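Section 4. Comparing Two Sets of Fingers on the Kitchen Bench

Last updated: 22 Jan 2022

By now your Pelten arms should be bolted down, powered, and homed, and the Enora controller should know which arm is which. If any of that is still unfinished, please go back and finish it before you read on. It will save you a good deal of head-scratching, and we would much prefer that you spend your patience on the fun part!

This section walks you through trying out the two finger sets that come in the Udix kit – the narrow tapered fingers and the wide flat ones – on the same small group of kitchen objects, so that you can decide for yourself which set should stay on the arms. We have our own preferences, and you will probably be able to guess them as you go, but a lot depends on what you plan to pick up, and your bench will never be quite the same as ours.

4.1 Before you start

You will need both finger sets, the small hex key from the lid of the kit, a soft cloth, and a handful of objects. Choose at least one thing that is rounded and ribbed, one thing with a handle, and one thing that is clear or shiny. Toy food is a fine choice for the first of these, and it forgives a clumsy grip much more kindly than the real thing.

CAUTION: Always press the hold button on the Enora controller before you put your hands near the fingers. The jaws keep their closing force when the arm is standing still, and they can pinch hard enough to bruise.

4.2 Fitting the fingers and checking the wrist view

1. Press hold, then open the jaws all the way from the Grip page.
2. Loosen the two screws at the root of each finger and slide the old finger straight off. If it sticks, wiggle it gently from side to side. Please don't pry it with a screwdriver.
3. Slide the new finger on until you feel it seat, then tighten the screws a little at a time, going back and forth between them.
4. Wipe the wrist camera window with the cloth. Fingerprints here cause more trouble than you would think.
5. Release hold and open the live view. Both fingertips should come up from the bottom of the picture, one on each side, with open space between them.
6. Set the grip speed to 51 and leave it there for the whole comparison. It is very tempting to speed things up for the set you like better, and then of course the two sets can't be compared fairly.
7. Jog the arm slowly until your first object lies between the tips. 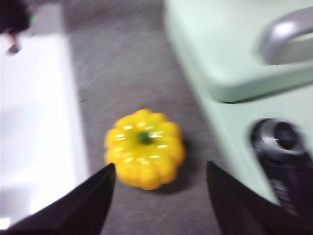

Figure 4-1. Wrist view with the jaws open and a yellow ribbed squash between the tapered fingertips.

Note: If the live view smears while the arm is moving, as it does in Figure 4-1, wait for the arm to settle before you judge your alignment. You can also shorten the exposure from the Camera page, although you will then want more light over the bench, and it is best to bring in that light before the comparison begins so that both finger sets get the same conditions.

4.3 Picking from a bowl

Picking an object off a flat surface tells you something, but picking out of a bowl tells you a great deal more, and we would encourage you not to skip this one even if your own project never goes near a bowl. The walls leave less room for the fingers, and anything else that is in there with your target will get in the way sooner or later.

1. Place the bowl well inside the reach of the arm and put two objects in it. Let them lie however they fall.
2. Bring the arm over the bowl with the jaws open, and stop while the tips are still above the rim.
3. Lower the arm in small steps. After each step, look at the gap between each finger and the wall.
4. Close the jaws, raise the arm straight up, and write down whether the object came with it.
5. Put the object back and repeat until you have 54 tries for each finger set. Yes, it is a long sitting. Shorter runs gave us answers that changed from one day to the next, and we got tired of arguing about them.

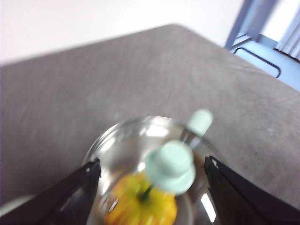 Wide fingers are at their weakest in this test, because their flat pads need more room on the way down. Tapered fingers can slip in closer to the wall, although they give you less contact once they close, and a smooth object may roll out from between them. Clear glass brings a difficulty of its own if you use the automatic edge finder: with a bowl like this one, the bright streak down the inner wall is easily taken for the edge of something solid, and the gray of the table shows through the glass as well. Turn the edge finder off for this test and place the arm by hand. Think about your second object, too. The mint-green piece with a knob at each end reaches out past the rim, so a finger coming down on that side could meet it before it gets anywhere near the yellow squash. Either approach from a different angle or take the long piece out first, and do the same for both sets.

CAUTION: Never let the fingers press outward against a glass bowl. Keep the opening width below the inside width of the bowl for as long as the tips are under the rim.

4.4 Handling a lid

Now for our favorite, and the one that visitors always want to see. Lids are awkward things for a robot, and they will show up a loose screw or a tired finger pad very quickly.

1. Fit the fingers you want to test and check the screws again.
2. Set the pot where the fixed camera can see all of it, and switch the display from the wrist view to the side view.
3. Pick up the lid, raise it clear of the pot, and pause.
4. Look for tilt in the side view. If the lid hangs unevenly, note it down before you correct anything.
5. Move over the pot, lower slowly, and release only when the lid has stopped moving.

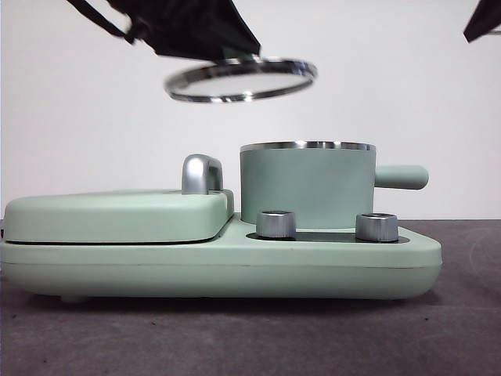

The side view matters more than the wrist view in this test, and we recommend giving it the larger window on your display. From the wrist it is hard to tell how level a lid is, but a camera off to one side shows you right away. Our glass lid has a shiny steel rim, and you can see that it is tilted a little and is still to the left of the pot, so it would need to be leveled and brought over to the right before going down. Watch the pot handle as well – it sticks out past the end of the green base, and a second arm parked low on that side can easily catch it. Keep the other arm up and out of the way unless you need it to steady the pot.

Note: If the lid swings when the arm stops, lower the travel speed on the Motion page. Leave the grip speed alone.

4.5 Saving your results

1. Open the Parisi log viewer and choose New Comparison.
2. Enter your notes for each finger set under its own tab, including the tries that failed.
3. Save the grip settings together with the notes. The viewer holds up to 2000 entries per comparison, so there is no need to be thrifty.
4. Press hold, fit the finger set you have chosen, and run the homing routine once more. Finger length is different between the two sets, and the arm will stop at the wrong height until it has been homed again.

Keep the spare set in its tray with the screws in the small bag. If you later change to a different kind of object, repeat 4.3 and 4.4 with that object before you settle on your fingers for good.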